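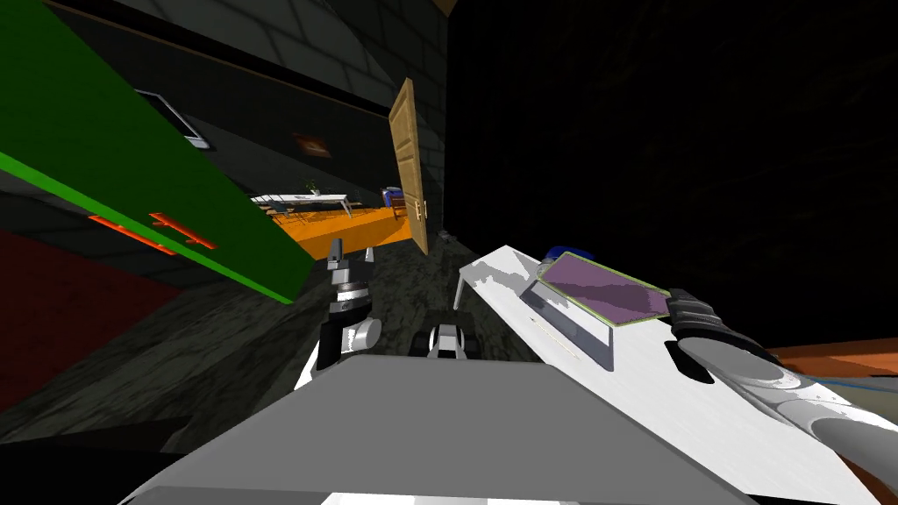 遠隔操作オペレーター募集（双腕ロボット・シミュレーション環境での動作データ収集）

募集主体:Kurnurine 動作学習グループ
勤務地:Hurkton収集室(在宅不可)
雇用形態:有期契約、パートタイム
募集時期:11月开始分として選考

業務の概要

Kurnurineでは、家庭内の片付け作業を対象とした模倣学習モデルを開発しています。学習に使うのは、人間が双腕ロボットを遠隔操作して作業を最後まで行った記録です。収集はすべてシミュレーター「Ultby」上で行い、操作対象は双腕移動ロボット「Greco」のモデルです。今回募集するのは、この記録を作成するオペレーターです。

現在の課題リストは56課題で構成されています。内容は、テーブル上の物品の把持と移設、トレイの持ち上げと運搬、ドアの通過、ハンドルを引いての開閉などです。これまでに採用した記録は2,364エピソードで、課題ごとの偏りが大きいため、次の収集期間では各課題200エピソードまで揃えることを目標としています。

作業の内容

オペレーターは両手に操作デバイスを持ち、左右のアームとグリッパーを個別に動かします。台車部の移動は足元のペダルで行います。画面には頭部視点と左右の手首視点が同時に表示されます。物体の位置、部屋の配置、照明条件はエピソードごとに変更されるため、同じ課題でも接近経路は毎回異なります。

1エピソードの流れは次のとおりです。

課題文を読み、初期配置を確認する
開始信号を送り、記録を開始する
課題文の条件を満たすまで操作する
グリッパーを開き、アームを待機姿勢に戻す
終了信号を送り、自己判定(成功、失敗、保留)を入力する

自己判定を入力した記録は、後から別の担当者が再生して確認します。自己判定と確認結果が食い違った場合は、双方の所見を添えて収集責任者に回します。オペレーターが自分の記録を確認することはありません。

操作品質の基準

採用の可否は、課題の達成だけでは決まりません。達成していても、次のいずれかに該当する記録は学習に使用しません。

把持前にグリッパーが対象以外の物体に接触し、位置を変えた場合
アームがテーブルの天板または脚に接触した場合
操作の途中で意味のない停止が続いた場合
物体を落下させて置いた場合(高さを問わない)
関節が可動限界に達したまま操作を続けた場合

把持のやり直しは減点の対象になりません。一度で掴めなかったときに、指を開いて位置を直し、再度掴むまでの操作は、回復動作の例として別に集計しています。やり直しの途中で記録を打ち切らず、課題文の条件を満たすところまで続けてください。

トレイのような薄い板状の物体は、縁に指を掛ける位置と手首の角度によって、持ち上げた後の傾きが変わります。運搬課題では、傾きが許容範囲を超えた時点で失敗と判定されます。周囲に目覚まし時計などの小物が置かれた配置では、トレイの端が小物に触れない経路を選ぶ必要があります。

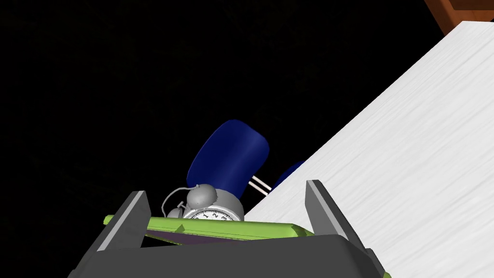

手首視点では、把持した物体そのものが奥の物体を隠すことがあります。その場合は頭部視点に切り替えて距離を確認し、必要であればアームを一度引いてから再接近してください。視点の切り替え操作も記録に残りますが、評価には影響しません。奥行きの判断を誤って接触した記録が最も多い不採用理由であり、研修でも時間を割いて扱います。

記録の形式

保存されるのは、各視点の映像、関節角度、グリッパーの開度、台車部の速度指令、物体の姿勢、および課題文です。オペレーターの音声と顔映像は記録しません。操作者を示す番号は品質管理のために付与しますが、学習用データに変換する段階で削除します。

エピソードの名称変更、手動での切り出し、途中からの再開は行わないでください。開始信号を誤って送った場合も記録は削除せず、「保留」と判定したうえで備考欄に「誤開始」と入力してください。

勤務形態

1回の勤務は2時間の操作枠を単位とします。枠の途中に休憩を挟み、休憩中はデバイスを所定の台に戻します。連続して2枠を担当することはできますが、枠の間に機器の較正を行うため、待機時間が生じます。この待機時間も勤務時間に含まれます。

平日の枠が中心ですが、土曜日にも枠を設けています。希望する枠は前週のうちに予約画面から申告し、デバイスの稼働状況に応じて割り当てます。割り当て後の変更は収集責任者に連絡してください。

報酬は時間給です。エピソード数による出来高制は採用していません。金額は面談時に書面で提示します。研修期間中の時間給も同額とし、交通費は規定に従って支給します。

応募要件

必須

日本語の課題文と作業手順書を正確に読めること
英語の短い課題文を辞書なしで理解できること
左右の手で異なる操作を継続して行えること
複数の画面を見ながらの作業に支障がないこと
研修の全課程に出席できること

歓迎

遠隔操作機器、建設機械、CAD、三次元入力装置のいずれかの使用経験
映像または音声の注釈付け業務の経験
検査、計測、校正など、判定基準に沿って記録を残す業務の経験

ロボット工学やプログラミングの知識は不要です。ゲームの経験は選考の評価項目に含めていません。左利きの方には、デバイスの配置を入れ替えた席を用意します。立体視ヘッドセットは使用しないため、眼鏡を着用したまま作業できます。

操作姿勢は着座です。肩、肘、手首に継続的な負荷がかかるため、これらの部位に不安のある方は応募時にお知らせください。席の高さと肘置きの位置は個別に調整します。

選考の流れ

書類選考の後、Hurkton収集室で実技と面談を行います。実技は練習用の環境で物体の移設課題に取り組んでいただくもので、達成数は評価しません。確認するのは、手順書どおりに開始と終了の処理を行えるか、失敗した操作を失敗として判定できるか、の二点です。実技の記録を学習に使用することはありません。

面談は収集責任者のVittoria Colomboと、品質確認担当のCorrado Morelliが行います。通訳が必要な場合は社内で手配します。

採用後は研修を受けていただきます。研修の前半はデバイスの較正と単腕操作、後半は双腕操作と台車部の移動です。研修を担当するのはManuela Fabbriです。修了の判断は、確認担当者との判定の一致率と接触の発生頻度に基づいて行います。基準に達しない場合は研修期間を延長し、その間も契約は継続します。

知的財産と守秘

収集した動作データの権利はKurnurineに帰属します。勤務中に閲覧する課題リスト、環境モデル、学習結果は社外秘とし、契約時に守秘に関する書面を交わします。収集室内での私物端末による撮影と画面の複写はできません。データの一部を研究目的で公開する場合がありますが、公開対象に操作者の情報は含まれません。

契約期間中に同種のデータ収集業務を他社で行うことは制限していません。ただし、手順書および判定基準を持ち出すことはできません。

応募方法

応募フォームに次の事項を記入してください。

氏名と連絡先
勤務可能な曜日と時間帯
関連する業務経験(ある場合)
利き手
席やデバイスに関する配慮の希望(ある場合)

履歴書の写真は不要です。志望動機の欄は任意とします。書類選考の結果は、採否にかかわらず登録された連絡先に通知します。提出された書類は選考終了後に破棄し、返却は行いません。

業務内容に関する問い合わせは、フォームの「質問」欄から件名に「Greco収集」と記入して送信してください。Italo Pellegriniが回答します。電話での問い合わせは受け付けていません。定員に達した時点で募集を終了し、フォームを閉じます。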